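4.3 Sharing the kitchen with the dish arm
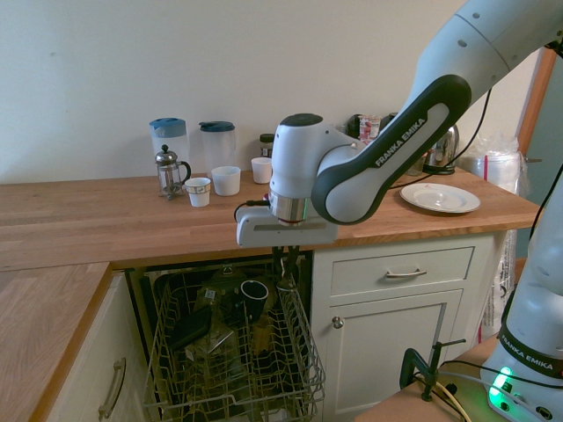

Figure 3. Gripper over the lower dishwasher rack, Stallum staff kitchen.

1. Pull the lower rack all the way out. The arm won't ask.
2. Stand mugs upright. Yes, your mother taught you otherwise.
3. Keep cups and plates back from the work area.
4. Press Start on the Narkileo panel and wait 5 seconds.

Note: The dish roster is retired. Staff on it now do a rack check at 3 — same people, new title.

Caution: Hands out of the rack while the arm is moving. Press Stop first, even for your favourite mug.

Complaints about the arm's stacking go to Seija Valtonen, who has heard 52 since July.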